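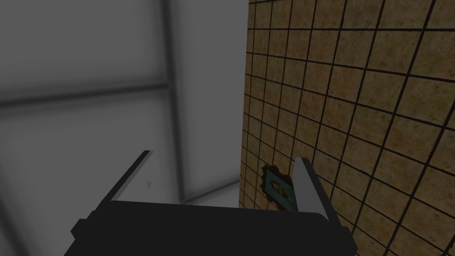 Open gripper beside a tiled wall (computer rendering)

Open day at Sundcombe, July 2019
By Benedito Sampaio

I went to Sundcombe expecting to stay for an hour, and I ended up catching the last bus back to Esthorpe with my bag full of leaflets, a borrowed pencil and a geography project about drains. What a good day!

The school has 407 pupils, and for the last stretch of the summer term it drops the ordinary timetable in the afternoons. Mixed-age groups choose a question from the town and work on it until they have something to show. The open day is when they show it, to parents, neighbours and (this year) a handful of us visiting teachers.

My first stop was the drains. Four girls had mapped every place where rainwater sits on the walk from the station, and they'd written to the council asking who looks after each one. They had kept all their drafts on the table, including a furious early one, and were happy to explain why they'd toned it down. I learned more about how they were taught to write from that pile than I would have from any display of finished work.

Upstairs, Vikas Nishad was running a session for visitors on how the groups are marked. Each pupil keeps a notebook, and the notebook counts for as much as the final piece. We were given 2 real ones to read, with the names covered, and asked to grade them ourselves. Our table argued all the way through the tea break. I gave the messier one the higher mark and would still defend it!

The money side interested me too. Every group gets a budget of 300 pounds and has to ask before going over it, so there was plenty of talk about what things cost. A Year 8 boy took me through his group's spending line by line, with great seriousness, and then admitted that the stamps had been a mistake.
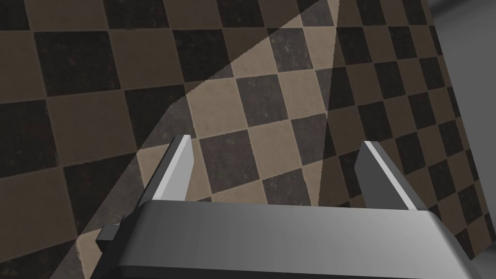 Aparecida Vasconcelos told us over lunch that the first year had been much harder than the displays made it look, and that several groups had sat for a fortnight with no question at all. She would now give every group a starter question and let them throw it out later.

I'd have liked more on what happens to the quieter children in the bigger groups, and I never did get to the music room. Sundcombe is taking visitors again in September, on ordinary teaching days this time, and I've already put my name down. Take a coat, the walk from the station is windy, and mind the puddle by the post box. It's number six on the girls' map.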